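**Flollora Residents' Association – minutes, May**

Present: nine households, plus Jalen Kincaid in the chair (the actual chair, the other one has been sent for repair).

**1. Last month's minutes**

Agreed, apart from the word "heated", which the Egger Lane contingent would like changed to "lively". Changed.

**2. Hedge**

The hedge is now 83 inches high at the car park end. Grallura have quoted £227 to cut it and Atach £154, though Atach's price leaves the clippings where they fall. A long discussion followed on who owns a wheelbarrow. Atach to be booked. Wheelbarrow still to be found.

**3. Toy shelf in the common room**

The shelf has been sorted and the jigsaws with pieces missing have gone. It was asked how anyone knew. It was answered that someone had done them all. Blocks are staying, and parents are asked to put them back before the room is locked at 8 pm. 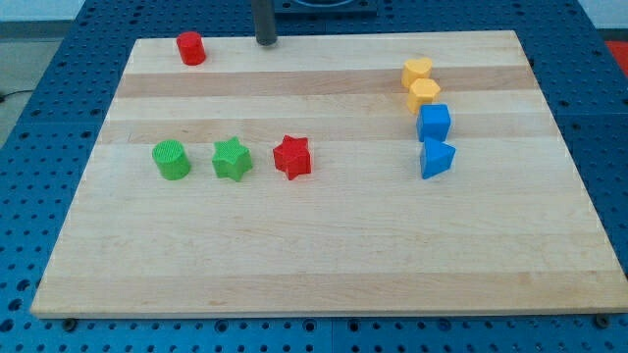
**4. Parking**

The visitor space is for visitors. A resident who has been visiting since February was invited to comment and said he would think about it.

**5. Any other business**

Tea money stands at £20. Biscuits were raised, and deferred – the plain ones will do until the hedge is paid for.

Meeting closed at 9.10 pm. Jalen to write to Atach.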